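Flinulach open day: can a machine put the groceries away yet?

Notes typed up on the train home and then again at the kitchen table, so forgive the order. Short version for people who don't scroll: no, but closer than I thought, and slower than you'd believe.

Got there at 11 on Saturday, which was already too late for the good parking. Flinulach is out past the tram depot, a long low building with a tile warehouse on one side and nothing on the other. Sign on the door, no buzzer. Paula Văduva met our group at the stairs with a clipboard and a box of visitor badges. 35 people on the list for the morning tour. Coffee upstairs, decent. Pastries gone.

Paula runs the test rooms. She did a quick talk first, standing, no slides, thank god. What they do: take ordinary chores, break them into small pieces, have two-armed machines try the pieces over and over, write down what went wrong. Customers are mostly small shops and a couple of appliance makers who want to know if any of this is worth money yet. She would not say which ones. Somebody asked twice.

Her rule for the day, and I wrote this one down: "Don't watch the arm, watch the thing it's holding." Good advice. I forgot it every five minutes.

Room one, laundry

Skipped most of this, the crowd was three deep and I'm short. Towels. The machine they call Moritz folds towels. I saw it do one well and one badly. The bad one ended up as a sort of envelope with a corner hanging out, and then it patted it, which got a laugh. Paula says towels are the easy end because they are all rectangles. Shirts not on show. Fitted sheets, she just shook her head.

A man next to me timed it at 45 seconds for the good towel. His wife said she does the whole basket while the kettle boils. Fair enough. But she also said she'd let it take all night if she didn't have to be there, and I think that's the real question with all this stuff. Slow doesn't matter if you're asleep. Slow matters a lot if it's standing in your hallway.

Room two, shelves and shopping

The one I came for. I worked in a grocery store for six years, back room and produce, so I have opinions about putting fruit on a shelf. You learn it in a morning and then your hands know it forever. Round things roll. Ripe things bruise. You never drop, you set down, and you turn the good side out without thinking about it.

Tincuța Dobre had charge of this room. She's an engineer, used to do packing lines, talks fast, answers what you asked. She calls the shelf setup Bidia, after the street the first one was built on apparently. The chore is about as plain as it gets: shopping basket, shelves, produce. Basket in one hand, fruit in the other. What anyone does on a Tuesday with the phone ringing.
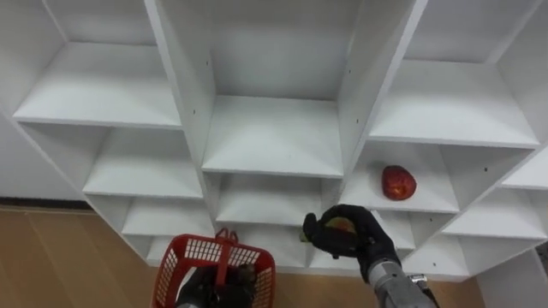
The two hands at once part is what she wanted us to look at. One side has to hold the basket handle steady and low while the other side does the fine work, and if the holding side sags even a little, the distances are all off for the picking side. People do this without a thought. You hook the basket on your arm and shove it with a knee. Machines don't have a knee to spare, Tincuța said, and moved on before anyone could laugh.

Then the grip. Black fingers with fabric over them, curled right around the fruit. Someone asked why not a suction cup like in the warehouses. Her answer was that suction is great on boxes and miserable on a lot of what's in a real kitchen, onions with the skin flaking off, a bunch of parsley, a net bag. Fingers are worse at any one thing and passable at more things. She said you pay for that in hours.

Hours how? All the small failures. Squeezing a tomato a hair too much. Letting go too early so it drops the last inch. Letting go too late, so the fruit comes back out with the hand because a finger was still hooked behind it. I have done that last one myself with peaches, in front of a customer.

And the shelf itself. I would have guessed open white cubbies were the easy version. Wrong. Plain white on plain white is hard to judge for depth, she says, where the board ends and the back wall starts, especially down low where it's all shade. Plus a cubby has sides and a top. Your hand has to go in and come back out of the same hole. A flat table forgives you, a cubby doesn't. The low ones are the worst for people too, ask my back.

I asked about facing, good side out. She looked pleased and said not even trying yet. Right now a thing counts as placed if it's on the shelf and stays on the shelf. Whether it's pretty is for later. My old manager would have sent the machine home.

Also asked if it knows a ripe one from a hard one. Not from the grip, not on this setup. They just hold everything as if it's ripe. Which is what I told every new kid to do, so no complaints there.

Some numbers off the wall chart, copied fast so check before you quote me. 2330 tries at the shelf chore since they started keeping count in this room. The chart had them sorted by what went wrong and not by how many went right, which I liked. Biggest pile was labeled "let go". Next was "bumped edge". A small pile just said "other (see Tincuța)". I asked. She said one of those was a lightbulb.

Room three, dishes

Quick one. Plates into a rack, cups out. The cups were good, better than I expected, the plates were nervous to watch. Behind a clear screen, all of us holding our breath like it was a tightrope. It put a plate in the slot on the second go. Applause. For a plate. I clapped too.

No washing, mind. The water stays out of it for now. So it's loading only and somebody still has to scrape. A woman in our group who runs a cafe said scraping is the job, loading is the rest after the job. Paula wrote that down on her clipboard.

Question time

Back upstairs, more coffee. People asked the usual. My notes:

Price? No answer for the home. For shops, Paula said think of a small van, and then said please don't print that as a price. So it's not a price.

Safe with kids around? Not something they'd do. Everything today had a person standing by with a stop button, and she was clear that's how it stays in this building.

Jobs? Longest part. The cafe owner said she can't find anybody for the early shift and would take half a worker if it turned up on time. A younger guy who stocks shelves nights at Bălan, the supermarket out by the ring road, said half a worker is how they'd pay him next. Bit of silence after that. Paula didn't try to smooth it over, she said it was a reasonable thing to worry about and she didn't have a good answer. I respected that more than the brochure.

He and I got talking on the stairs after. He does produce as well. We compared crates per hour like old fishermen, and he thinks the thing to automate is the lifting and the carrying, leave the fruit to people. I agree mostly. What wrecked me was never the tomatoes, it was the pallet of potatoes and getting it through a door that was an inch too narrow. Nobody brings you a demo of that. I put it on the feedback card in capitals.

So, can they do it yet?

Depends what you mean by do. One item, right height, nothing in the way, nobody in a hurry: sometimes yes, and nicely. There was a moment in room two where the hand came up to the shelf edge with the fruit and just waited there, and I caught myself leaning forward to help. A whole bag of shopping, with the eggs on the bottom and the bread squashed on top and a cat in the fridge door: no. Not close. Tincuța didn't pretend otherwise. I asked her what she'd have it do in her own kitchen and she said put away the things that don't roll.

For a shop, I'd say look at it for the boring hours. Overnight, straight lanes, same ten products, boxes not fruit. I wouldn't let it near my peaches.

Practical stuff if you're going

They do another open day in March. Sign up early, the afternoon slot was less packed according to Paula. Wear flat shoes, the floors are fine but you stand the whole time and there's one bench. Photos allowed in rooms one and two, not three. Lockers take a coin. Kids over ten only and they do check. Tram is easier then the car, get off at the depot and walk back along the fence, ignore the map on their page becuase it sends you to the tile place. The tile people are very nice about it.

Toilets upstairs, left of the coffee. The tour takes an hour and a half if your group asks questions, and ours did. I missed the half past train and had to wait for the slow one.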